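# Duas mãos, uma lata

Antes de comprar as mãos de cinco dedos, a Bremby quis saber o que ganhava em relação às pinças paralelas que já usa em Pesivstead. Montou a comparação em simulação: a mesma mesa de cozinha, a mesma tábua, a mesma lata de refrigerante, e os dois tipos de garra a repetir a tarefa.

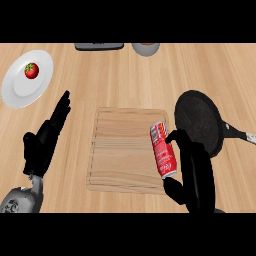

**Muireann Fitzgerald**
*Redatora de automação*

A série tem 1.762 ensaios. A pinça paralela é mais fácil de controlar: abre, fecha e tem um só ponto de contacto de cada lado. A mão articulada pede um comando para cada dedo, e o controlador da Zongate demorou a dar movimentos estáveis. Nos primeiros 455 ensaios, a equipa mexeu quase só na força de fecho.

Amrit Grewal, responsável pelos testes, prefere a mão para objetos cilíndricos. «Com a pinça, se o alinhamento falha, a lata roda. Com os dedos tenho mais margem», diz.
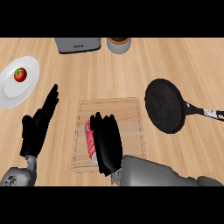 A posição do pulso continua a dar trabalho. Quando o antebraço vem muito baixo, a câmara superior perde parte do objeto e a estimativa de orientação piora. Grewal testou 2 alturas de câmara e ficou com a mais alta.

Falta passar ao equipamento físico. A Bremby reservou agosto para isso, com o braço Ross e uma só mão montada. A segunda fica para depois, se o orçamento o permitir.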